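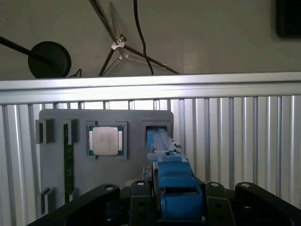 PARTS BENCH MEETING — MINUTES

Saturday, back room at Olari
Present: Pantelis Xenos, Purificación Llorente, Rohani Tjoa, Benito Villanueva (left early)
Apologies: Valeriano Calvo
Notes: Rohani

1. Last minutes
Read, agreed. One fix: the order from Cantero was for slot holders, not sockets.

2. Fixture board
Upright mounting against the ribbed wall stays. Purificación had wanted it flat on the bench again, withdrew that after trying it both ways. Gray board keeps its rounded corners, no recutting.
CPU socket frame stays near the middle. Pantelis wants a cover over the CPU whenever the board isn't in use, fingerprints on the heat spreader twice now. Agreed. Purificación to find one that fits.
Slot holder for the long green board to the left of it — fine where it is, but check the screws behind.
Square receptacle on the right: Benito says the opening is a hair tight for the blue sticks. File it or leave it? Long talk. Leave for now, try again with the new batch from Mana before anybody takes a file to it.
Short holder blocks on the far left: labels still missing. Carried over from last time. Rohani.

3. Inventory
Pantelis has gone thru the shelves. 98 parts on the list, 13 with no label at all. Those go in the gray tub until somebody can say what they are. Nothing out of the tub goes back on the board.
List is now in the shared folder, please dont keep your own copy.
Memory and CPUs in antistatic bags, drives in the padded box. Same as before but it wasn't being done.

4. Drives and carriers
Blue plastic carriers are OK to keep using. Spare carriers quoted by Larkance, two per pack, price higher than in September. Order two packs — agreed, Pantelis to send.
Drives to stay in their carriers between sessions, less handling of the connectors. Purificación asked what happens when a drive needs swapping. Swap it at the bench, write the new serial on the list same day.
White louvered panels behind the bays want a wipe down, the slots hold dust. Cloth only, no spray.

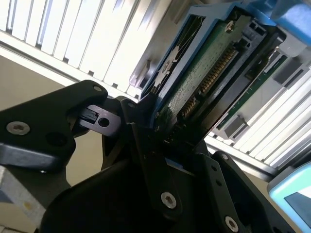
Valeriano Calvo, by message read out at this point, would sooner see the drives taken out of the carriers at night and boxed, as he has had a carrier latch go soft on him before. Asked that it be minuted. Discussed breifly. Decision above stands until the spare carriers come, then look again.

5. Actions
Purificación — CPU cover, wipe panels
Pantelis — Larkance order, chase Mana on the batch date
Rohani — labels for holder blocks, print bench list
Benito — screws behind the slot holder

6. Any other business
Bench lamp flickers. Benito has a spare bulb at home, will bring.
Key to the back room goes back on the hook, please.

Next meeting same room, 10:30. Closed just before noon.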